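# How Do You Teach a Robot to Put a Cup on a Shelf? 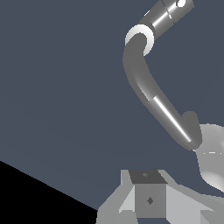
*A robot arm in a simulator, drawn entirely by computer. The angular gray part at the bottom is part of its gripper.*

Suppose you want a robot to put a cup on a shelf. You could try telling it: "Put the cup on the shelf." The robot will do nothing, very politely.

A robot arm doesn't know what a cup is. It doesn't know what "on" means either, and "on" is a surprisingly hard word. So people often skip the talking and show it.

## Way one: grab it by the arm

Some robot arms can be switched into a floppy mode. The motors stop fighting you, and you can push the arm wherever you like, the way a grown-up might guide your hand when you learn to write. While you push, the robot records how far every joint is bent. Our arm at the Prater workshop is called Alix, and it has 7 joints to keep track of. You have one elbow per arm and probably still knock over your juice.

## Way two: drive it from a distance

The other way is remote control, or **teleoperation** if you want to impress somebody at dinner. You hold a controller. You move your hand left, and the arm moves left. You squeeze, and the gripper closes.

It sounds like a video game, and for three minutes it feels like one. Then you try to pick up a cup and learn that you can't feel anything. Is the gripper touching the cup? Is it crushing the cup? You have to look very hard and go very slowly.

## Why use a pretend robot?

Real robots are expensive, and so are the things they bump into. In a simulator, you can drive the arm straight through the floor and then press reset. The lighting is plain and there may not be much scenery, but the joints bend by the same rules you gave them.

## Again, please

One demonstration isn't enough. If you show the robot one cup in one spot, it may learn to reach for that spot forever, cup or no cup – a bit like a dog waiting beside an empty bowl.

So you move the cup and do it again. Alix got 160 demonstrations for its first shelf job. A harder job, stacking bowls, took 2,000.

A computer program then studies the recordings and looks for the pattern: when things look like *this*, move like *that*. It copies your bad habits too. If you wobble before you let go, expect a robot that wobbles.

## Try it on Friday

Ask a friend to be the robot, with eyes shut and one arm out. Guide their hand to a pencil, then to a mug, and let go of the pencil. Do it three times. Now move the mug and ask them to do it alone.

Use a plastic mug.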